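Puzzle corner, February

I've been hooked on loop puzzles again, and I blame Piltholm. If you haven't run into their site yet, they put up a fresh batch every month, and this time it's 7 grids in a type they call Vindo. You draw one closed loop through the cells, and every numbered cell tells you how long the straight stretch passing through it has to be. That's the whole rule set! I read it in ten seconds and then lost most of an evening to the second grid.

The first three are gentle. Start in the corners, like you would with any loop puzzle, because the line can only go one way there and the big numbers nearby fall into place fast. Number four is where I got stuck. I had two nice long stretches running side by side and couldn't see that they'd close the loop too early (the oldest trap in the book, and I walk into it every time). I erased half the grid and went to bed. Came back the next morning with coffee and had it done before the mug was empty.

Grid six is my favorite of the bunch. There are hardly any clues in the middle, so you work around the outside and slowly squeeze inward, and there's a lovely moment with a pair of 3s that I won't spoil.

If loops aren't your thing, Sileck has opened its spring ladder early. I signed up and landed at 767 out of 3,074 solvers after the warm-up, which I'm pretty happy with considering I botched a perfectly easy number placement puzzle by writing the same digit twice in a row. The ladder is open until the end of the month and you can join at any point, you just miss the points from earlier rounds.

I also tried Akolgo, the word and number hybrid a few of you wrote in about. Still not sure! The number half is great, the word half feels tacked on. I'll give it another month.

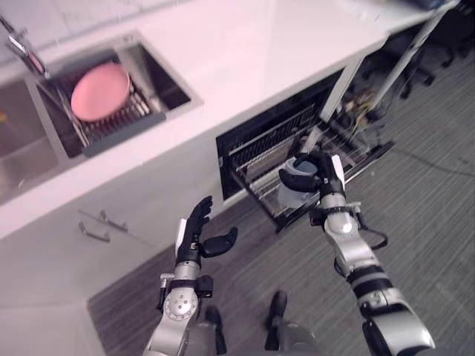
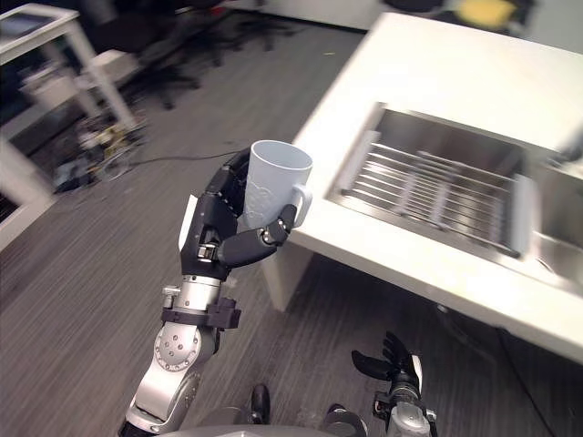

Can you solve the Vindo grids on paper?

Each grid has a print version, one to a page, with the rules at the top. Use a pencil, especially from number four on.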